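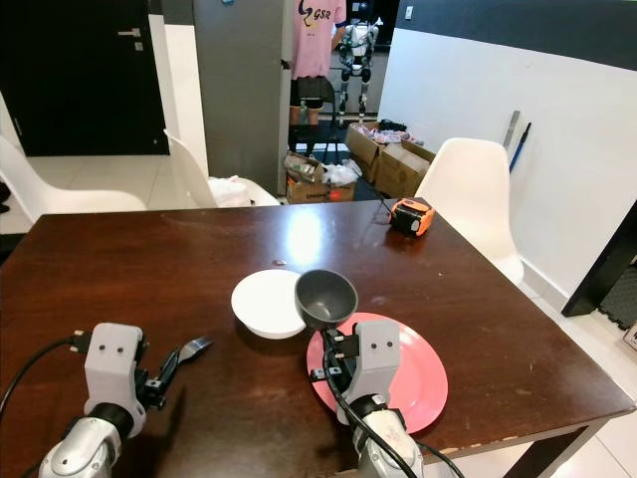
I've read the Trenness proposal twice now and I still can't find the line that says what we would stop paying for if we bought it. There's a line for the lease and a line for training, and after that comes a paragraph about the future. The job they've picked is clearing the table after meals at Ratville, and I'm happy to argue about that job and no other. One gripper has a dark grey bowl by the rim and is holding it tilted over the edge of the pink plate, and the other is beside a fork. Fine. Clearing up is bowls, plates and forks, so at least somebody chose the right things to put on the table. What I want to know is how many tables, how dirty, and who is standing there while it goes on.

Sorry this is long. I've quoted the bits I'm answering and cut the rest.

On 5/10/22, a member of the Ratville equipment group wrote:

> Hi all,
>
> Following the chat after the last meeting I'd like to put the Trenness
> forward for the November round. It's a two-arm unit from Ukik and it
> would look after table clearing in the dining room to begin with, and
> then whatever else we find for it.
>
> The lease is $3,000 a month over 16 months. Ukik will do the install
> and the first lot of training as part of that. I'm told Zepeda are
> already well down this road, and I'd hate for us to be the last ones
> still scraping plates by hand!
>
> I think we should go for 2 units, so that if one is down we still have
> cover. The only extra I know of is gripper fingers, which are $434 a
> set. They're a wear item but I'm assured they last.
>
> I don't see the space being a problem as it works at an ordinary table.
> If people could let me know they're broadly in favour I'll get the
> forms in.

I'm not broadly in favour. I'm not dead against it either, but "broadly in favour" is how we ended up with the combi oven that won't fit our trays. Points in the order they bothered me.

1. The lease

$3,000 a month for 16 months is $48,000. That's one unit. The message then asks for 2 units and doesn't do the sum again, so I have: $96,000. I'd like whoever fills in the form to write that figure on the front page where people can see it, instead of leaving it for the reader to work out.

A lease is also a cost that ends with us owning nothing. I rang Ukik and asked what happens in month 17 and was told that "most sites renew". I asked what the renewal price was and they said it would be discussed nearer the time. I wouldn't rent a photocopier on those terms.

Cover is a fair thing to want. But if a Trenness is down, the cover is the same as it is today: a person picks up the bowls and walks them to the sink. Paying for a second one to sit there in case the first one won't go seems a dear way of getting what we already have.

2. The fingers

$434 a set, "a wear item". How often? "They last" isn't a number. If it's one set a year per machine I don't care. If it's one a month, that's another $6,944 over the lease for each unit, and it needs its own line in the budget.

The other thing I'd ask is what they're like on our crockery. The demo bowl is deep and smooth with a slightly raised rim, which must be one of the kinder shapes to get hold of. Ours are straight-sided and stacked by people in a hurry. And cutlery is the bit I'd really want to see. A fork lying flat on a table is an awkward thing to pick up even with fingernails. I'd like Ukik to put down a dozen of ours, anyhow, some of them under a napkin, and let us watch without anyone reaching in.

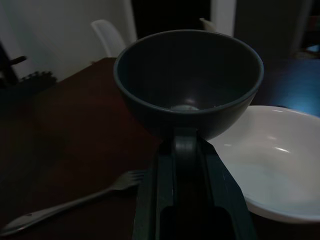

3. The room

"It works at an ordinary table" is true as far as it goes, and doesn't go far. Our tables at Ratville are pushed together in rows. There's a walking frame parked at the end of most of them, there are coats on the backs of chairs, and the gap on the window side is so tight that the trolley gets taken round the other way. Has anyone measured the thing with its arms out? I couldn't find its width in the proposal or in Ukik's brochure, which has plenty of room for smiling people.

Before anyone signs, I want three measurements: the width it needs to work, the width it needs to get past a chair that someone has left out, and the height of table it expects. Our craft room tables are lower than the dining ones and I'd bet good money they'll be wanted for it sooner or later.

Then there's the floor. We have the old lino with the ramp between the two halves. If the answer is "no ramps" then it can only do half the room, and we should be paying for half.

4. Where the dishes go

This is my main objection, so forgive me for putting it fourth. Lifting a bowl is a very small part of clearing up. Food has to be scraped. Things have to be put in racks, and the racks have to get to the machine, and somebody has to spot that there's a hearing aid in the custard. The proposal says "table clearing" all the way through and doesn't say where clearing finishes.

If it finishes with crockery gathered at one end of the table, we'd save a few minutes per sitting and still need the same staff on the roster. I can't see a single shift that comes off. If it finishes with a loaded rack, I'd look at the price again with a much better temper.

Have a look at an ordinary table for a minute as well. There's a spoon with a thin dark handle, a white bowl with a grey one tipped against its front, a pink plate, and back in the corner what looks like a tape measure. Does that last one get cleared? Ours would have reading glasses on it, pill boxes, raffle tickets and someone's phone. I want Ukik to tell us in writing what the Trenness does with an object it hasn't been taught, and who pays if it's a phone.

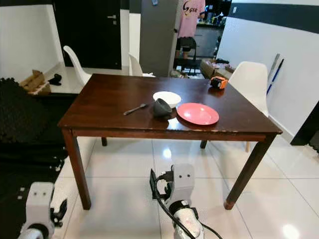 5. Zepeda

I did what I should have done at the start and rang Zepeda. They aren't "well down this road". They had a demonstration, they liked it, and they've put off deciding until they've seen a full meal service done by it. They were very pleasant and said they'd heard that we were the ones going ahead! So each of us has been used to encourage the other, which I don't think is anyone's fault on this list but we might all stop doing it.

They did say something useful. When they asked for a trial on their own premises, Ukik offered a short one, with a Ukik person there throughout. Zepeda asked for the same trial with only their own staff present and are still waiting for an answer. I'd make that our condition too. I don't mind a minder on the first day. I'd mind very much finding out after the install that one is needed every day, at our expense.

6. What else the money would do

I know this one is unpopular. The dishwasher at Ratville is on its second door seal, the rack trolley has a wheel that jams, and we've been asking for a proper scraping bench since before I joined. All of that together comes in well under one unit for 16 months, and it would make the job quicker for the people who do it now. I'll put quotes up if there's interest. I don't have them all yet so I won't guess at figures.

If someone thinks it's unfair to compare a trolley wheel with a robot, tell me why. They'd come out of the same pot.

WHAT I'D SUPPORT

A trial of one unit, in our dining room, over enough sittings to include a roast, with our crockery and our residents, and with our own staff watching the clock. Fingers to be inspected before and after. A written answer on the renewal price and on breakages. One page at the end saying how long clearing took with it and without it, written by someone who doesn't care which way it comes out.

If Ukik will do that for nothing, or near it, then put it down for November and I'll help with the form. If they won't, I'd leave the whole thing out of this round and ask again next year, when Zepeda may have something to tell us.

Could whoever spoke to Ukik last please send me the full lease document, with the schedule at the back? The copy on the shared drive stops at page nine, halfway through the section on servicing.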